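The new delegate for Ploltberg had only just put the kettle on when we spoke, and she apologised twice for the noise - she was, she said, still getting used to having an office at all. Parliament confirmed her on 28 May 2024, after two hearings and a good deal of waiting in corridors.

"I thought they would ask me about fishing, and I had read everything there was to read about fishing," she said, laughing. "Then the first question was about the Dekow crossing, and so were the next 12!"

The crossing has been on people's minds since March, when lorry drivers began queuing overnight for their customs stamps. She has driven the road herself, and doesn't blame anyone for losing patience.
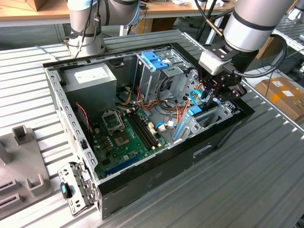
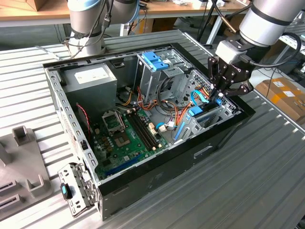
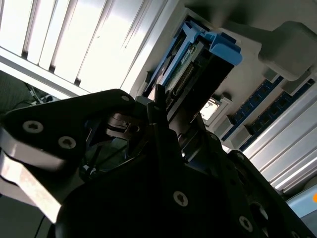 Volume 2, page 12

Would she support a shared customs post, as the Quintana group has been asking? She took her time over that one. "I would, yes, but I'd want both sides to pay for it, and I'd want the people who live in Dekow to be asked first. They're the ones who hear the engines at night."

On the Nusance agreement she was more careful, and would say only that the text needed another reading before the ministers sign it. "My father used to say you should read a contract once at night and once in the morning," she told me, "and I've two mornings left."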